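Thu 24 October

Up at six, still dark. Frost on the car but not on the grass. I had oatmeal and then the last of the pears, which have gone mealy, so that is the end of pears until next year.

The letter from the water company came back with the morning mail. They have accepted the January reading after all, and I owe them nothing for the leak. I put it in the folder with the rest. That took nine months of phone calls, and the letter is four lines long.

Most of the day went on the sourdough. I have been keeping the starter since last winter and have decided to write down what I do with it, because I keep changing things and then forgetting what I changed. This was the second loaf of the week. Monday's was flat and sour and the crust came away from the top in one piece.

Today I used the Geerts flour from the mill store instead of the supermarket bag. It takes more water than I expected. I mixed 200 grams of starter into the flour at half past eight, left it under a towel, and added the salt at nine. The dough was slack for the first hour and I thought about adding flour. I left it alone. By the second fold it held a shape, and by the third I could lift it out of the bowl in one go.

The kitchen was 66 degrees. Last month it was 74 and everything was ready by lunch. I keep reading times in books and following them, and the times are for somebody else's kitchen. I am going to stop writing down hours and write down the temperature and how far up the bowl the dough has come.

While it sat I walked to Girnis for yeast (for the rolls on Saturday, the starter doesn't like rolls) and a scraper to replace the one with the split handle. They had a plastic one and a steel one. I got the steel. They have moved the baking shelf to the back next to the pet food and put candles where it used to be. Home by the long way, past the creek. The water is low, and the town has finally cut up the willow that came down.

I shaped the dough at two. I don't flour the table anymore for this part. A bare surface grips the dough a little and that is what pulls the top tight, and with flour down it just slides around.

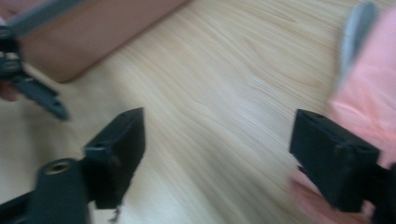 You're making it too wet, my sister said on the phone, and you're not letting it sit before you shape it. She has thought this for years about everything I bake. She also said a cold oven start would save me the preheating and that she gets the same loaf either way. I said I would try it. I might. She may be right about the rest before shaping, since I skipped it on Monday and gave it only ten minutes today.

We talked for most of an hour. Her furnace has been out since the weekend and the part is coming from out of state. She is sleeping in the room with the wood stove. Mother's chair is going to the upholsterer next week, in green.

The loaf went in at ten to five, in the covered pot, lid off for the last twenty minutes. It came up better than Monday's. The cut on top opened on one side only. I waited until it was cool, or nearly, and had the heel with butter and soup. Good crust, a bit gummy in the middle. I think it wanted five more minutes. Less sour than the last one, which I prefer.

Cost of the flour is the one thing against it. The Geerts bag is twice the price and I can't say yet that I would know the difference with my eyes shut. I'll do 2 loaves side by side next week, one from each bag, same water, same day, and see.

Paid the electric bill. Returned the library books, one of them late. The new one is a history of canals and I have read the first chapter, which is mostly about who owned the land. The porch light is flickering again and I have put a bulb on the list.

Rain started after supper. I moved the geraniums in from the back step, later than I should have, and two of them have black leaves from this week's cold. Cut those back and watered the others. There is no room on the sill, so the biggest is on the floor by the washer for now.

Fed the starter at nine and put it back in the refrigerator. Bed.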